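November 12, 2019

Back from the Dalholm open day and my feet are killing me, but what a fun day! Took the 107 out there because I didn't trust the parking (good call, the lot was a zoo by 9) and got my name badge and a free pen that's already dead.

Started with the Begay hall, which was mostly conveyors and a man talking very fast about pallets. I lasted through one coffee. Then over to Girov, where they had a sorting machine called Miser that spits out anything underweight. I could have watched it all morning, except a school group came in, maybe 100 kids, and you couldn't hear a thing.

The one I keep thinking about was the two-armed robot. It sat with a black curtain behind it, very theater, and I stood there through 3 rounds of questions. I asked whether the hands get tired (I meant the motors!!) and people laughed, but the guy gave me a proper answer about heat in the small joints, which I've now half forgotten. The knuckles are shiny silver, prettier than I expected. I took way too many pictures and I'm sticking my favorite in.

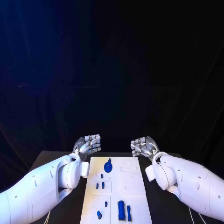
Both hands up over the white board with the blue pieces.

Skipped the raffle. They're doing another one in March and I already want to go. Leftover soup, then bed.

Contact me | © 2019 | Back to top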